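# Prukov Soft-Goods Kit - two-arm cloth handling, research edition

Hardware and training recipe from the Lallstead study, sold as one kit. Two small arms, fingertip pads, tape, the policy code and the demo set. Updated 17th February.

Short version of the result - one gripper pinching socks and small folded cloth misses the edge too often. Pads on the tips fixed a lot of that. Second arm fixed most of the rest.

## Fingertips

Bare plastic slides on fabric. We tried rubber caps first, too grabby, the cloth came along before the finger closed. Ended up with a soft fuzzy pad at each tip and blue tape over the outer part of the finger. Tape wrinkles. Doesn't matter to the policy, retape when it lifts. 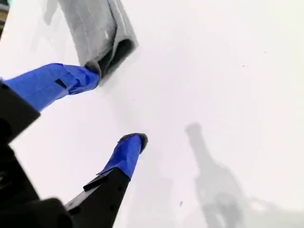

## What's in the kit

- 2 arms, assembled, servos numbered
- 11 spare pads
- 1 roll tape, blue
- Irbridge controller board + power lead
- demo set on a USB stick (16 sessions, gray goods on white table)

Not included: table, clamps, cameras. You'll want a plain white top, the segmentation step was tuned on one and is fussy about patterns.

## Method

Three stages. Approach, touch, close. The touch stage is the new bit - the policy gets rewarded for light contact near an edge before it's allowed to squeeze.

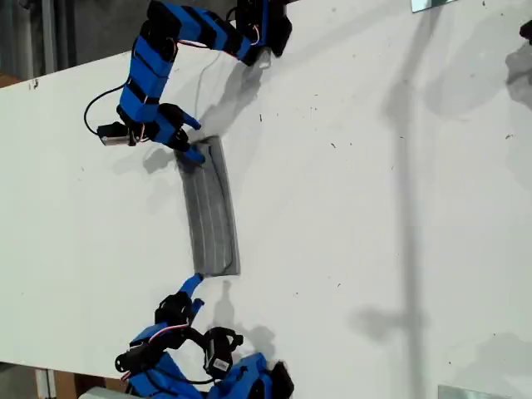
Two-arm mode uses the Mohamedi alignment step, which picks a pair of contact points at opposite ends of the long axis and sends one fingertip to each. Long flat pieces suit it best. With a gray strip like this one, lying slightly bent, the axis is fitted as a curve so the lower arm comes in a little off to the side of the upper one. Both arms slow down for the last 2 cm. If your cables loop out wide at the side, check they clear the table before you run at full speed, the default path dosen't know about them.

## Known limits

- strong shadows can still pull the edge finder off, use diffuse light
- very thin fabric: poor, working on it
- no left/right swap in software untill the May release

Orders ship from Lallstead. Labs with the older Prukov controller need the adapter, ask first.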